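Idano Home List -- Archive
Last updated: 30 May 2025

Subject: Re: Paper napkins on the counter, and that grout

Hi all,

Somebody wrote last week:

> We moved into the Fodcombe building and the kitchen has black granite with
> cream tile over it. The stone is fine but every crumb shows, and the grout
> is a disgrace. Also my family goes through paper napkins like there's no
> tomorrow and leaves them all over the counter. Is it worth folding the
> clean ones and saving them, or should I just toss the lot? And what do
> you all use on the tile?

Oh boy, I could have written this myself! I've got the same black speckled stone and the same big pale tiles, and I've been fighting with that corner by the sink for ages. The napkins pile up there because it's where everybody stands to eat (standing up, naturally, when there's a perfectly good table).

My vote is fold them. A crumpled napkin that never touched food is still good for wiping up a spill, so I flatten it with the side of my hand, fold it in half and in half again, and it goes in a cereal box with the top cut off. Triangles if I'm in a hurry. They don't stack as nicely but they do go in the box. I bought a pack of 20 Rellex cloths in July to break us of the paper habit and I'm down to 11 -- the rest went out to the garage and never came home.

One thing I'd say about the order of things, clear the counter BEFORE you start on the tile. I did it the other way around once and had brown drips all over my nice clean pile. So now it's napkins, then sink, then tile, then the stone last of all.

For the grout I use baking soda and water mixed to a paste, and an old toothbrush. Leave it sitting for a while and then scrub. The bad spot at our place is down low, along the joint where the tile meets the black strip, and the corners are worse. I keep vinegar away from the granite altogether, after my sister's counter got a dull patch. And do check the seam between the slabs, crumbs love it in there.

My own corner, napkins and all, grime on the tile and everything:
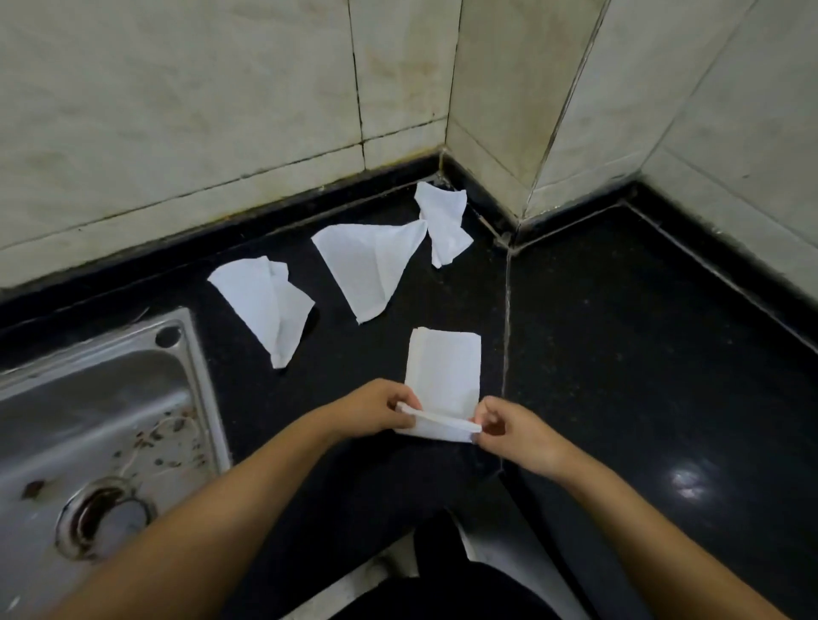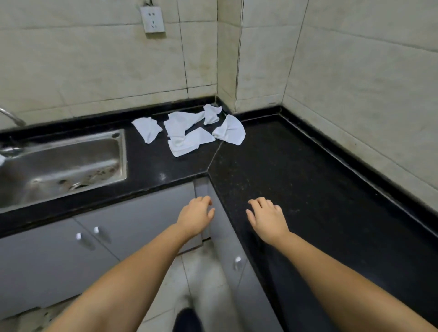
Baking soda never did a thing for my grout, and I gave it three weekends. What finally worked was oxygen bleach powder in warm water, with the window open, and then a sealer once it had dried out for a couple of days. I do agree about folding the napkins though. Ours live in an old Yurt coffee can by the stove and the kids will even take from it if I leave the lid off.
-- Posted by Yurt_can_lady

3,060 views
127 replies
Shares: 11

Recent on this list:
Getting a dull sink to shine again
Cloth napkins, how many do you own?
Sealing a seam in a stone counter
Free to a good home: canning jars, Fodcombe area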